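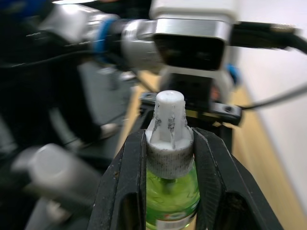 Cleaning cupboard sort-out at Pliltholm is further on than I said in August, so starting with that. Bottles first. All the washing-up and surface stuff has come out of the three kitchens and into one place, wiped, checked, refilled or binned. The green bottle with yellow-green liquid is one we're keeping, good plastic, you can see the level through the side, but the white cap has grey grime right down in the ridges of the collar and smudges further up, and that is the state most of the caps are in. Soaking and an old toothbrush is the plan. Caps that don't come clean get replaced from the spares line, see below.

Last updated: 5 November 2021
2 min read

Search this site Search

Done so far
Kitchens 2 and 3 emptied and shelves washed down. Kitchen 1 half done — the under-sink unit has a soft floor and Mesfin Derese wants to look at it before anything heavy goes back in. Old unlabelled bottles taken out of use, all of them, no arguments. Mulugeta Yimer has written up a one-page list of what lives on which shelf and it is taped inside the doors. People are mostly folowing it.

Refill drum from Melnychuk arrived, 300 litres ordered in total, first part delivered and the rest to come. Pump that came with it drips. Have asked for another. Until then there's a tray under it, needs emptying at the end of each shift.

Not done
Labels. The printed ones rub off once hands are wet, so Cherry Mae Saludo is trying a different sort with a clear cover. If they last a fortnight by the sinks we order the lot.
Locks for the high cupboards. Still waiting on a quote from Podinia, chased twice.
Training session for the evening team, moved because of sickness. Tsehay Gidey has offered to run it, new date to follow.

Money
Spend is nearly where we expected. Shelving came in under, the drum over, mostly delivery. Spare caps and nozzles were not in the original budget, and I would like to move the shelving underspend across to cover them if you are happy with that. It's a small sum, Ea Kjærgaard has the receipts and will send them seperately with the claim form.

Needed from you
A yes or no on moving the underspend.
Whether the Skelluma logo has to go on the cupboard lists or only on the final report.
Name of whoever is coming for the visit, for the front desk.

Next
Finish kitchen 1 once the floor is sorted — might be a new board, might be the whole unit. Caps cleaned and back on. Then the laundry room, 4 shelves and the tall cupboard, not looked in there properly yet. Will send the next update when the locks are on.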